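Feltura: a word list for talking about bedding and home textiles

Version 2, last updated 2026-03-09

What it is

Feltura is a small, free set of words and short notes about the cloth things we sleep on, under and next to. Sheets, quilts, throws, bolsters, valances, the lot! It began as a page of scribbles kept while translating old shop catalogues, and it has grown into something I use nearly every day. If you write, translate, teach or simply like knowing what a thing is called, I hope you'll get as much fun out of it as I have.

What's inside

The list has 39 groups, each built round one kind of item or one part of the making. A group holds the main British word, any regional words I could find, a plain meaning and at least one sentence showing the word in use. Some groups are tiny (ticking has only a handful of entries) and some have run away with me – the one on quilts is easily the longest, and I'm still adding to it.

Everything sits in two files. words.csv has the entries themselves, and notes.txt has the longer remarks, such as why a coverlet and a counterpane are sometimes the same thing and sometimes very much not.

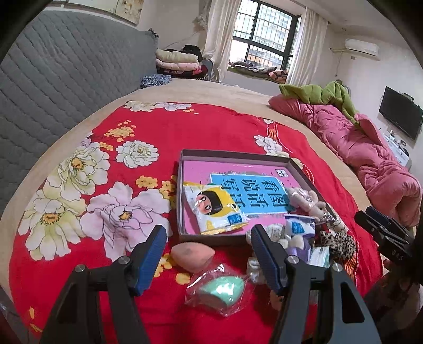 Regional words were the best part to collect. I went through over 30 old catalogues and household guides, and the spellings alone kept me happy for weeks. Where sources disagree I've kept both versions and marked the older one with a star in the "age" column. Please don't read a star as "wrong". Plenty of starred words are still in daily use, and I'd love to see more of them come back.

Columns in words.csv

term: the word as most people in Britain would write it
variants: other spellings, split by semicolons
group: the name of the group, in lower case
meaning: one or two plain sentences
use: a sample sentence, written by me
age: blank, or a star for the older form

Getting started

Open words.csv in any spreadsheet program. It is saved as UTF-8, so choose that if you are asked. To load it into Etov, pick "term" as the key column and leave the rest alone. Boneck users will need to rename "use" to "sample" first, as it trips over the short name.

Known gaps

Scottish and Welsh words are thin. Lace is barely touched. The Frandsen notes on wool blankets are only half typed up, and I plan to finish them in April.

Sharing and changes

Use it, change it, print it out and pin it over the ironing board – all fine by me. A mention of Feltura is welcome. If you send in a new word, please say where you heard or read it, and add a sentence of your own if you can.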